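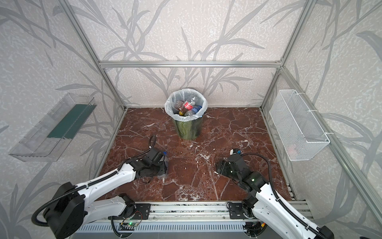

Bottle sorting on a two-arm cell, with Reltley running both sides.

Reltley 2.0: two-arm planning and control software

Hi, I'm Siiri, and I write most of the planner. Rodrigo Caldeira does the perception side and Shakuntala Tyagi looks after the drivers (and me, when I break the drivers). We're a small shop in Nastville and Reltley is the thing we make. It used to be a pile of scripts we carried from job to job, and eventually enough people asked for a copy that we gave it a name and an installer.

So what does it do? You've got two arms bolted to one rail, both of them want to reach into the same bit of floor, and you'd like them to get on with the job without clobbering each other. Reltley takes what the cameras see, works out which arm should go for what, plans both motions together and streams the joint commands out. If one arm has to wait, it waits somewhere sensible, close enough to be useful and well clear of its neighbour's elbow.

Bottles are our favourite torture test. Clear plastic is miserable for depth cameras, because half the time the sensor looks straight through it and reports the floor behind. Stone with veins in it is even worse, as every pale streak looks like an edge to a nervous segmentation model. We do a lot of our tuning on exactly that combination, a clear bottle with a blue cap over polished red-brown marble, and the cap helps more than you'd think! Rodrigo's detector goes looking for caps and labels first and then grows the rest of the bottle out from there.

What's in the box

The planner. It treats the pair of arms as one machine, so you don't end up with two separate plans and a traffic cop in the middle. You set a shared zone, tell it which arm gets priority (or let it choose) and off it goes. Walls, trays and baskets go in as simple shapes. You can draw them in the editor or import a mesh if you've got one lying about.

The perception module. Detection, rough pose and a grasp score for each candidate. It comes with models for bottles, cans and small boxes, and you can train your own on top. Piles are handled a bit differently from single items. In a full bin it only looks for whatever is on top and free to move, then looks again after each pick.

The bin watcher. This one started as a favour for Balakrishnan Thomas at Mathur and I didn't expect it to make the cut, but people love it. Give it the outline of a bin rim and it keeps an eye on how full the thing is getting. You choose what happens at the limit: stop, send a message, or switch to a second drop spot. Soft bag liners folded over the rim used to confuse it terribly. In this release you mark the liner as soft and it stops treating every droopy corner as a solid wall.

The cable model. Okay, I'm a little proud of this. Most planners pretend cables don't exist, and then you get a beautiful path that yanks a lead out of the gripper. Reltley lets you put a loop or a sheath on any link and give it a bit of slack, and the planner keeps the wrist from winding up past it. It isn't a full physics simulation and it doesn't try to be. Think of it as a fat, bendy no-go area that travels with the arm.

The replay viewer. Every run gets logged, and you can scrub back through with both arms, the detections and the plan drawn over each other. Maritza Taipe, who does our support, will ask you for a replay file before she asks you anything else, so you may as well learn where the save button is. (Top right, next to the clock.)

What's new since February

There are 167 fixes and changes in the list and I won't go through them here. The big ones are the soft liner setting, quicker replanning when an item shifts during a grasp, and a proper handover mode where one gripper presents an item to the other. Handover is still marked as beta. It behaves well with rigid things and gets sulky with squashy ones, so start slow.

We've also moved the settings out of that one enormous text file. Old files still load, and you'll be asked whether you want to convert them. Say yes, but keep a backup.

What you'll need

A Linux machine with a decent graphics card, a fixed camera with a clear view of the work area, and two arms that accept streamed joint positions. Six or 7 joints are both fine. One arm works too, if that's all you have, though you'd be paying for a fair bit you won't use. Calibration takes 20 poses per arm and the wizard walks you through the lot.

Please keep your own safety gear wired up separately. Reltley plans politely, but it's no substitute for an emergency stop.

Licences and trial

One licence covers one cell, with both arms included. Updates are included while your support plan is current, and if you let the plan lapse, the version you have keeps running. Schools and universities get a reduced rate, just write to us from your school address.

The trial is the full program with no features switched off. Our Canadian reseller is Dretico, and they can bundle it with a camera and mount if you're starting from scratch. Everyone else can order from us directly.

Got an odd cell? Send Maritza a picture and a few lines on what you're trying to pick up. She'll tell you plainly if we're the wrong fit.

Page updated 05/12/2022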